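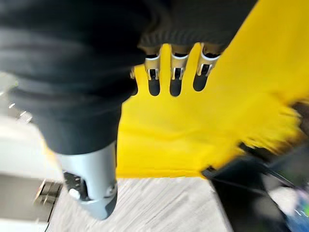 Vacancies / Textile Care and Operations

Robot Handling Supervisor (Folding and Sorting)
Ulterora Textile Services, Hestport
Permanent, 37 hours a week, early and late shifts in rotation
Reference: 942

Ulterora Textile Services wishes to appoint a Robot Handling Supervisor at its Hestport laundry. The post is new. It has been created as part of the change in working methods agreed with staff last winter, under which the picking up and first laying out of flat textiles is being passed in stages from people to robotic hands.

Background to the post

The Hestport site washes, dries, folds and returns linen and workwear for care homes, hotels and clinics along the coast. Until last November all handling after the dryers was done by hand. The work is repetitive, involves a great deal of bending, and has been the main cause of shoulder and wrist complaints recorded at the site. The first handling station was installed that month, and a second is due to open at our Skerkent depot once the Hestport team is satisfied with the method.

Each station uses a robot arm with a jointed hand. The fingers have metal joint housings and black tips, and the hand works beneath a dark knitted cover. It approaches a cloth from above with fingers and thumb apart, and closes on it only when in position. Thin, slippery or tangled items still cause difficulty, and the judgement of an experienced laundry worker is needed throughout the shift.

No member of the folding team has been dismissed as a result of the change. Some colleagues have moved to inspection and repair, others to customer accounts, and several have trained to work beside the stations. Applicants should understand that the successful candidate will be expected to uphold this arrangement and to speak up where it is not working.

Main duties

Starting, pausing and closing down the handling station at the beginning and end of each shift
Setting out cloths for practice and test runs, and recording dropped, creased or damaged items
Checking the knitted cover and fingertips for wear and arranging replacements
Deciding which loads go to the station and which remain with the hand-folding team
Training colleagues who wish to move to station work, at a pace that suits them
Keeping cables and floor areas near the station clear during working hours
Attending the monthly meeting between staff representatives and management and giving a plain account of stoppages, near misses and changes in workload

Who should apply

Applicants must have worked in a commercial laundry, garment factory, warehouse or similar setting, and must be able to explain a task clearly to others. Experience of robots is not required. A four-week course is provided by Schmieder, the contractor responsible for maintaining the stations, and is taken in paid working time.

The post involves standing for long periods and occasional lifting. Adjustments will be made for disabled applicants wherever possible, and the shift pattern may be discussed at interview.

Pay and conditions

The post is paid at the supervisor rate, with a shift allowance of £87 a week. A further payment of £400 is made on completion of the course. Workwear is supplied and laundered on site. Current members of the folding team who are appointed will keep their length of service and holiday entitlement.

How to apply

Please send a letter of no more than two pages, together with the names of two referees, to Hsin-yi Yu, Head of Operations, Ulterora Textile Services, Hestport, quoting the reference above. Applications must arrive by noon on Thursday, August 6, 2020. Interviews will include a visit to the station and a short practical exercise in sorting.

Staff wishing to discuss the post in confidence before applying may contact Halyna Didenko, staff representative for the folding team, who will also sit on the interview panel.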